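Is a pre-soak worth anything on cotton towels?
Laundry & Linens board > Washing

tubthumb
Posted 2019-03-13

My towels have gone stiff and a bit sour. A woman at the Gostgate store told me to "strip" them: hot tub, washing soda, borax, detergent, leave overnight. She also sold me a box of Vencombe soak powder for the purpose, so I have my doubts. The box says it removes "up to 147 washes of buildup." Who measured that? Has anyone here done it with plain stuff from the grocery store and seen a real difference?

greyline
The brown water is mostly dye and hard water minerals. I soaked a brand new towel once out of spite and the tub looked like tea. People post those tub pictures as if they prove something.

oldmangle
Disagree with greyline. I've stripped ours twice in 9 years and both times they came out softer and the smell was gone. I don't care what color the water was.

greyline
And did you wash them hot afterward with no softener? Then you don't know which part worked. Try the hot wash alone first. It costs you nothing.

oldmangle
I had been washing them hot for months before that. Give me a little credit.

pinhem_k
How much detergent are you using, tubthumb? Mine were like cardboard until I cut down to 2 tablespoons. The cap on the bottle is huge and I was filling it to the top line every time.

tubthumb
Full cap, yes. And softener. I see where this is going.

pinhem_k
Drop the softener before you do anything else. It coats the loops and then they won't take up water.

Midtbø_mom
I have the Finari washer with the "deep soak" cycle and I'm not convinced it does more than a longer normal wash. It certainly takes long enough. The manual has a whole page on it and never gives a temperature.

greyline
If they won't print the temperature I'd assume it's warm at best.

sudsaver
Can we talk about where the towels sit before they get washed? Damp towels in a closed plastic hamper will stink no matter what powder you buy. I went over to woven and leave the lid off.

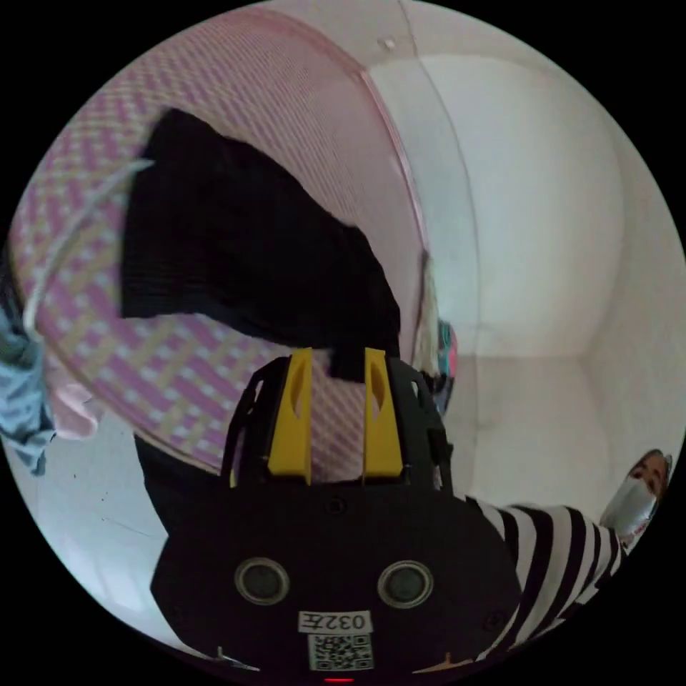 Woven basket, in back

oldmangle
Woven is fine, but a basket won't fix a towel that already smells.

sudsaver
Didn't say it would. I'm saying he'll be back here in October with the same question if he keeps them balled up wet.

tubthumb
They do get balled up wet. Fine. Plan is no softener, less soap, hot wash, hang them between uses. The Vencombe box stays shut for now and I'll see if the store will take it back.

pinhem_k
Check the spin speed too. That box store "3,000 happy homes" sticker won't dry anything for you.

greyline
Give it a few washes before you decide. One load tells you very little.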